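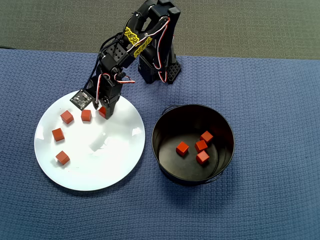
[bench-automation] Re: Transfer cell and the changed tending role
From: Eylül Sönmez
To: bench-automation list
Reply to: Prodton site, question on staffing and faults

> We are due to go over to the same plate-to-bucket transfer layout in
> May, with one Yordanov controller per bench. Before that I have to
> write a job description for the people who do the transfer by hand
> today. The draft I was given says "monitors the arm." I can't train
> anyone from that, and I can't grade it either.
>
> Could someone at Womness who has run the cell say what the operator
> does between starts, who is allowed to clear a missed pick, and
> whether you still hold people to the manual rate? Our packers are
> also asking if tending two benches at once is expected. I have told
> them I don't know.
>
> Prodton, second bench group

I have been cell lead on the Womness side for the whole trial, so I'll answer in your order and add one item you didn't ask about. Numbers are from the cell log unless I say otherwise.

1. What the operator does between starts

The cell moves red cubes from the white plate to the bucket, one at a time. The cubes stand in for the molded blanks. A run ends when the plate is clear or when the arm has missed the same position twice. The operator spreads the blanks over the plate, checks that none are touching, confirms the bucket is in its place on the mat, and starts the run from the Ona panel.

During the run there is less to do than in manual work but it is harder to do well. By hand, a packer noticed a bad blank because it was between their fingers. At the cell they have to look for it on the plate before they press start. We moved the surface check to that point and gave it its own line on the sheet. In the first weeks it was skipped a lot. People assumed the arm would reject a chipped blank. It has no such function.

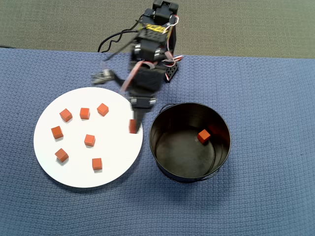 Transfer with a cube in the grip, over the plate rim.

The release point is fixed at the bucket. Where a blank comes to rest on the bottom doesn't matter to us, but if your next station needs them oriented you will have to add a step, and somebody will end up doing that step by hand. Count it in the job description from the start. We didn't, and it was being done in break time before anyone wrote it down.

2. Missed picks and who clears them

In the acceptance trial the log has 566 attempted transfers, of which 520 were completed without anyone intervening. The rest were misses at the plate or drops on the way over. Misses are more common with a blank lying diagonal to the jaws. The fingers come down on the corners and the blank turns or slides out.

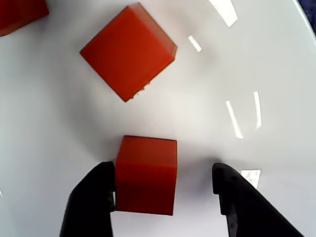
The jaw opening leaves some clearance on either side of a square-on blank, and people learn fast to read that clearance. After a few shifts most of ours could call a miss before the jaws closed. That led to a bad habit, which was reaching in to nudge the blank straight. The speed limit on our arm is low, but a hand on the plate still voids the run, and it should. Our rule now:

- Operator may pause from the panel at any time, for any reason, with no code entered.
- Operator may reposition blanks only while the panel shows PAUSED and the arm is parked.
- Operator may restart once. After a second miss at the same position, call the cell lead.
- Loose cables, bracket play, or anything else on the arm itself goes to maintenance. Operators don't tighten screws.

The first line took some arguing. The original Ona setup required a reason code for each pause, and the codes were visible to the shift office. People stopped pausing. Once the code was removed the pause count went up and the number of voided runs went down. I would ask for that setting before you go live, because it sits in the site profile and can't be changed from the bench.

3. Rate

No, we do not hold people to the manual rate, and I would refuse to. Our manual figure was 1479 blanks per shift for an experienced packer. One arm does not reach that. Two arms might, depending on how often the plates are reloaded. If the manual figure stays on anyone's review form, they will pull blanks off the plate by hand to make it up. We had this happen at one bench and the log for that period is useless.

What we record per shift is plates loaded, runs voided, and time from end of run to next start. The last is the only one the operator controls. It settled at around 40 seconds including the surface check. I don't recommend pushing it lower, as the check is what gives.

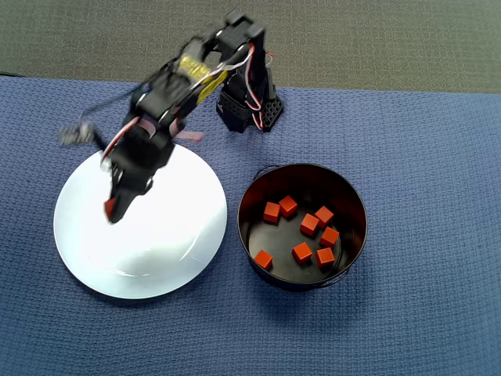

4. Two benches per person

We tried it. It works when both benches run the same blank and the operator can see both plates from one position. It does not work when the benches are back to back. The operator then goes by sound, and a miss sounds the same as a pick. We keep one person per bench in that case.

On pay grade: tending was first written up as a lower grade than packing, on the argument that the arm does the lifting. The packers objected and I supported them. The surface check, the restart decision, and the sheet are all judgment calls that used to belong to the line inspector. The grade was left where it was. Two people still preferred to go back to manual packing, and that was arranged. The reason they both gave was standing still.

5. Training time (not asked)

Budget a full shift per person, with half of it on deliberate misses. Have the trainer set blanks diagonal, or touching, or near the rim, and let the trainee decide whether to pause. The panel itself can be learned in the time it takes to load a plate.

I can send our sheet and the wording of the role as it was agreed. The sheet refers to our bench numbers, so change those. If your Yordanov controllers come with the newer panel text, the state we see as PAUSED may be labeled differently, and rule two needs to match whatever is on the screen.

Eylül Sönmez
Cell lead, Womness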